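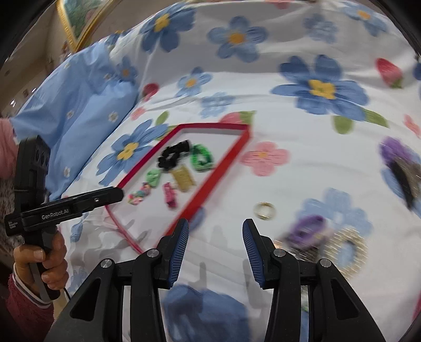 Hair accessory

A hair accessory is a small object worn in the hair or used to hold it in place. The term covers hair ties, scrunchies, hair bands, clips, claw clips, barrettes, hairpins and similar items. Some have mainly a practical purpose, for example to keep the hair away from the face during work or sport, while others are worn mostly as decoration. Many do both. Bracelets of beads are often sold and stored together with hair accessories, especially those made for children, although they are not worn in the hair.

Types

Hair ties

A hair tie is a closed loop of elastic material which is wound around a bundle of hair. The simplest form is a rubber core covered with thread. Uncovered rubber bands are also used, but they catch on the hair and can break it when they are pulled out. Hair ties may be made of one thick cord or of several thin strands lying side by side. The second kind spreads the pressure over a wider area and is usually preferred for fine hair.

Twisted hair bands are made from two cords, often in two shades of the same color. After long use the elastic loses its force and the loop stays long and narrow when it is put down, instead of returning to a circle.

Scrunchies

A scrunchie is an elastic loop inside a tube of fabric. The tube is much longer than the elastic, so the fabric gathers into ruffles. Velvet, satin, cotton and knitted fabrics are common. A scrunchie holds less tightly than a plain hair tie and leaves a weaker mark in the hair. Black is sold in large quantity in all types of hair ties, as it does not show against dark hair.

Beaded and pearl hair ties

Here the elastic is covered, fully or partly, with beads. Imitation pearls in white or cream are a frequent choice and are sewn on in rows. The beads are normally plastic, which keeps the weight low. A hair tie covered on all sides is heavy for thin hair and tends to slide down during the day. It is therefore often put over a plain hair tie that does the real holding.

Clips and claw clips

A claw clip has two toothed halves joined by a spring. When the handles are pressed the teeth open, and when they are released the teeth close over the hair. Small claw clips hold a single lock at the side of the head; large ones can hold the whole length of the hair after it is rolled up. Translucent plastic in amber and brown tones is traditional and goes back to combs made of horn and tortoiseshell.

Flat clips are bent from one strip of metal, which snaps open and closed. They are usually painted or covered with fabric. The French barrette is a longer clip with a curved bar and a catch at one end.

Storage

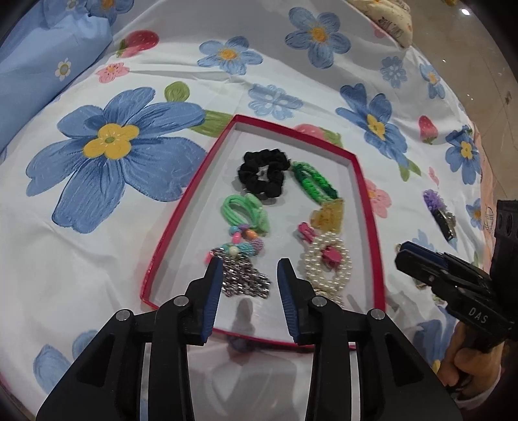 Loose hair accessories are easily lost, and most households keep them in one place. A shallow tray with a low rim lets all pieces be seen at the same time and can be carried to the bed or to the mirror. Its disadvantage is that clips with teeth take hold of the threads of hair ties lying next to them. Beaded pieces also hook into each other. Deep boxes and cloth bags hold more, but the small clips sink to the bottom.

Drawer inserts divide the space into cells. The Swedish-style insert sold under the name Rullitz has 8 cells and is made for a narrow bathroom drawer. Another solution is a rod or cardboard tube on which the hair ties are threaded. The Vandine ring works in the same way and opens with a hinge, so that the ties can be taken off from either side. Clips can be fastened along a ribbon hung on the wall.

When a mixed collection is sorted, it is common to divide first by type and only after that by color. Elastic items go together, clips go together, and bracelets are kept apart. Hair should be removed from the ties before they are put away.

Care

Fabric scrunchies can be washed by hand in lukewarm water and dried flat. Beaded ties should only be wiped with a damp cloth, as the thread between the beads stays wet for a long time and becomes weak. Plastic claw clips are washed with mild soap. Strong sun makes clear plastic brittle, and the teeth are the first part to break.

Safety

Small clips and loose beads are a choking hazard for young children. A beaded piece with a broken thread should be repaired or thrown away. Tight ties should not be worn during sleep.

See also

Akinola comb
Bilik (hair ribbon)
Headband
Jewelry tray

This page was last edited on October 24, 2025.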